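Reading time: 3 minutes

Print this article | E-mail this article

The Case for the Plain Room

by Catriona Baird

The council at Galtunmont will decide in June whether to renew its support for short-stay lodgings attached to the district hospital. The sum in question is modest, and the debate has been conducted with courtesy on all sides. It has nevertheless rested on an assumption that deserves to be challenged, namely that a room let to the family of a patient is a kind of hotel room and should be judged as one.

The consultation paper adopts this view throughout. It compares the lodgings with commercial premises in Pukthorpe, and finds them wanting in television channels, breakfast choices and what it calls guest experience. It proposes that the present arrangement be replaced by vouchers, which families could spend at any approved hotel within 17 miles. Members are invited to regard this as an increase in choice.

A person whose mother is on a ward does not want choice at eleven at night. That person wants a bed within walking distance, a door that locks, a lamp that can be reached from the pillow and somewhere to sit that is not the bed. The need is old and well understood. Religious houses met it for centuries, and the better sort of railway inn met it after them. Neither is remembered for its breakfasts.

The Guthrie Fund, which has let rooms to hospital families for 16 years, keeps a visitors' book in its front hall. I was permitted to read it in preparing this essay. The entries are short. Several give thanks for the quiet. One, written by a father who had stayed for seven weeks, says only that the room was the same every evening when he came back to it. I know of no hotel that would print such a remark in its brochure, and yet it seems to me the highest praise that a lodging of this sort could be given.

It will be objected that sentiment is a poor guide to public spending, and that a room must be paid for whether or not it is slept in. Bautista Alarcón, whose work on the finances of small charities will be known to many readers, has put this argument with force. He observes that in a quiet month three of the rooms may stand idle, and that a voucher costs nothing until it is used. The point is fair as far as it goes. It leaves out the price of a hotel bed on the night it is needed, which is seldom the price quoted in the paper, and it leaves out the taxi. It also supposes that a bed will be free. On the weekend of the Derora show there is not one to be had in the district.

There is a further cost which does not appear in any column. Families who lodge under one roof come to know one another. They share milk, lifts and news of which entrance is open after visiting hours. A voucher sends each household to a different address and asks it to manage alone. The hospital's own staff have said as much in their reply to the consultation, and the council would do well to give that reply more weight than the half page it receives in the annex.

None of this is an argument for shabbiness. Sheets should be good, and heating should work. A plain room that is badly kept is worse than a poor hotel, because it tells the visitor that nothing better was thought necessary. The Fund should be held to a firm standard of upkeep, inspected without notice and required to publish the result. What should be resisted is the belief that standards can be raised only by adding things – a screen, a minibar, a printed card about pillows. Most of what makes a room bearable in a bad week was settled long ago, and it is cheap.

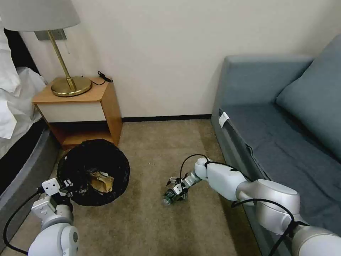
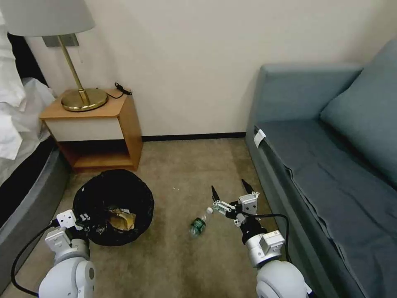 A bedside lamp on a wooden nightstand.

Vol. 17, No. 3

The council has time to amend its proposal. It could keep the rooms and offer vouchers only when they are full, an arrangement that the Fund has already said it would accept. It could ask for the accounts of both schemes to be set side by side after a year. Either course would be prudent, and neither would oblige a frightened family to compare hotels by telephone from a hospital corridor. Written comments may still be sent to the clerk, and will be read if they arrive by noon on Thursday.

This site uses cookies to remember your reading preferences. By continuing to browse you agree to their use.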